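## Using a hand-held gripper around the house: ground rules

These are the rules we work to at Tratico when a gripper is used on hall tables, shelves and desks. They suit anyone doing the same at home or in a small workshop.

- Wipe the finger pads before you start and again every 60 picks. Grit in the pads ends up on whatever you hold next.
- Check the screws on the body. Snug is enough.
- Open the fingers fully before you come down over the table, then close slowly.
- Keep 15 cm clear on both sides of anything ceramic or glass.
- Lift keys by the ring, never by a single key.
- Move cables out of the way first. If a cable has to stay, don't reach across it.

Stands that hold a bowl and a post on one base need extra care. Work on one item at a time, and come in from the open side of the table – not over the bowl.
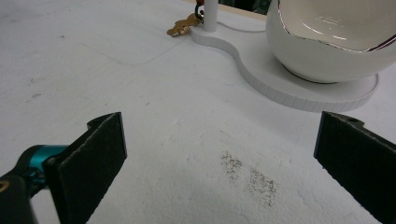
*Fingers open, key stand and bowl on the far side.*

Dark smears on a white top should be cleaned off before the next session. Use a damp cloth and a drop of dish soap, and skip scouring powder on a textured surface. If a mark stays, try a white eraser with light pressure.

Replace pads after 400 hours or at the first tear, whichever comes first. Write the change in the log with your initials. Sudheer Kurup keeps the spare pads and went over this list in April; the limit for bowls with a metallic rim is still hands only.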